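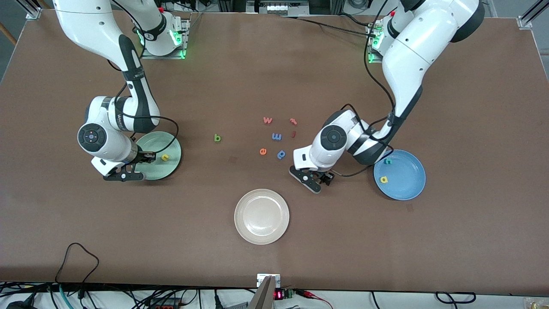
New house rules for the two-arm tables

From Monday the second edition of our house rules applies to all two-arm tables in the Cetville workshop. The first edition was written in August, when we had one table and three people using it. Many of you have asked what is different, so I give here the main changes and a little of the thinking. The full text is in the binder at the door, and it is also on the shared drive under the name Wikex 2.

The largest change is in how we start a sorting run. Until now each operator put the letters and plates on the table as he or she liked, and the notes said only "letters, mixed." When Zawadzka tried to repeat our results in their own lab, they could not do it, and they were right to complain. A letter that lies flat and alone is a very different job from a letter that touches its neighbor. So the start layout must now be written down before the arms are enabled: which letters, which plates, and which plate is meant for what. If a plate is to stay empty for the whole run, please write this also. An empty plate with no note looks the same as a forgotten step.

The second change is about the speed. During setup and during any teaching by hand, the arms stay at 30 percent of the normal working speed. After the layout check the operator may go up to 90 percent. Full speed is not used on the letter tables at all. I know that some of you find this slow. Foam letters are light and the fingers can push them away before they close, and then we spend more time on the repeat than we saved.

Third, the shared zone. The middle of the table can be reached by both arms, and this is where we had most of our stops last year. The rule is now simple: one gripper at a time below plate height in the middle. The other one may wait above, open, but it does not go down until the first has left. The program should take care of this, but the operator must also watch for it and press stop if it does not happen. A stop of this kind is never counted against the operator.

A green light on the mounting bracket has been read by several new colleagues as "safe to reach in." It does not have this meaning in our rules. Before you put a hand on the table, you press stop, you say "hands in" loudly enough for your partner, and you wait for the answer. When you are finished you say "hands out." It feels a little foolish the first week, then one does it without thinking.

About cables we had a long discussion, and not everybody is satisfied with the result. The arm cables must have enough slack for the full bend of the elbow, so they cannot be tied down along their whole length. Loose cable on the tabletop is allowed only outside the reach of both grippers. Cables on the floor in front of the table are a different matter. The new text says they should be collected in a channel or covered where people stand. The channels from Rekell are ordered but have not arrived. Until then please do not stand in front of the table during a run, and use the side position for watching.

Something on how we record failures, because the old form was not good. We looked through 243 run sheets from the last half year, and in 104 of them the reason for the failure was given as "missed." This can be a letter that slipped, a wrong letter, a wrong plate, or an arm that never came to the right height. The new form has a separate box for each. If none of the boxes fits, write one normal sentence in the space below. Short words are fine, and your own language is also fine, we will find someone to read it.

The rules do not replace the risk assessment of the table. If you change the gripper, the mounting or the position of an arm, the assessment must be done again, also when the change is only for one afternoon.

There will be a walk-through at the tables on Fri 15 February after lunch. Please bring your questions, and above all bring the cases where you think a rule cannot be followed in practice. Corrections to the text can be left in the binder, with your initials next to them.

Hongjun Ding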